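Trying out grippers on the big arm: a small gallery

4/22/19
By Stella Mushi

We use cookies to remember your settings. By continuing to read you accept this.

In January our group in Plundville began to compare two grippers for picking mixed objects out of a metal bin. The first one is from Wela, with two stiff fingers and a strong motor. The second one is from Keritz, with thinner fingers which can bend a little at the joint. We wanted to know which one we should keep on the arm for the rest of the year, as changing them costs us half a day each time.

I am responsible for the test plan and for the notes, so I also became responsible for this page. I have written a few lines for each part of the work. Please read them as notes from the lab and not as a full report. The full table of results will be ready later in spring.

The objects

We chose things that are easy to buy again when they break. There are toy blocks, plastic cups, brushes and some kitchen tools. The cups are the most useful for comparing, because a finger can go inside the cup or outside of it, and the two grippers do not prefer the same one. The brushes are the objects I like least. A handle is simple to hold, but when the gripper closes on the bristles the camera sees a good grasp and the force sensor does not agree.

The test plan

Each gripper made 800 attempts. We divided them into runs of 20, and after every run we emptied the bin and put the objects back by hand, without arranging them. It was boring work. Owino wrote a small script that tells us which objects to use next – before this we always chose our favorites without noticing it.

The Wela gripper

It is heavy, and you feel this in the controller. We had to lower the speed near the bottom of the bin, or the arm would stop with a force error. When it holds a block, it holds it very well. With soft or thin things it was less good, and one cup cracked already on the first morning. After this we set the closing force to 30 percent and left it there for all the runs.

The Keritz gripper

The fingers are slim and they can go between an object and the wall. This was the biggest difference for us. The corners of the bin were always our problem, and with this gripper the arm could finally take a block that was standing close to the side. The weak point is the twist: if the object is long and the grasp is near one end, it turns slowly in the fingers while the arm goes up.

Cables

I must write a little about cables, even if it is not an interesting subject. A gripper with its own camera and sensors needs more lines than the arm has place for inside, so ours go on the outside.

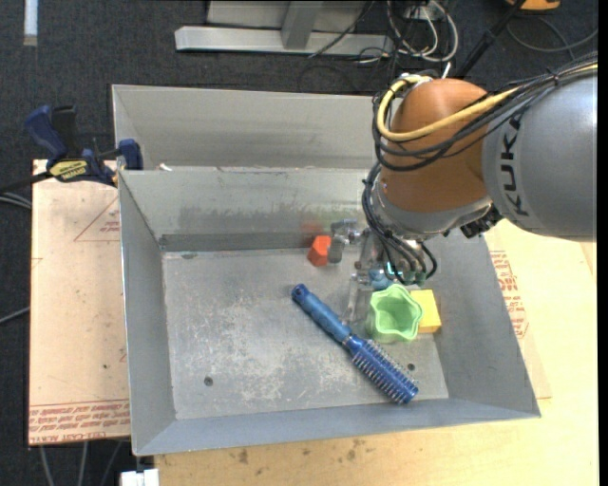

We tried to tie them tightly at first, and then the wrist could not make its full turn. Now we leave some loose length near the joint and check it before each run. It does not look nice, but since we changed this we have lost only one connector.

The cameras

The bin is metal, and metal gives reflections. With the depth camera directly overhead we received strange holes in the data along the walls. We moved it a little to the side and the holes became smaller. The color picture still has the problem that a bright block can appear a second time on the wall, and in the first week the software tried several times to pick up the reflection. We now ignore everything outside the floor area of the bin. This also removes a few real objects that lean on the wall, so I am not fully satisfied with it.

The controller

We used the same controller settings for both grippers, except speed and closing force. Some colleagues said that this is not fair for the heavier one. Maybe they are right, and I would like to repeat a part of the test with separate settings when there is time on the arm.

What we keep

For the moment the Keritz gripper stays on. The Wela one goes back on the shelf until we start with the heavier parts – its strong grip will be needed there. If you have compared similar grippers in a metal bin, I would be glad to read how you solved the reflections.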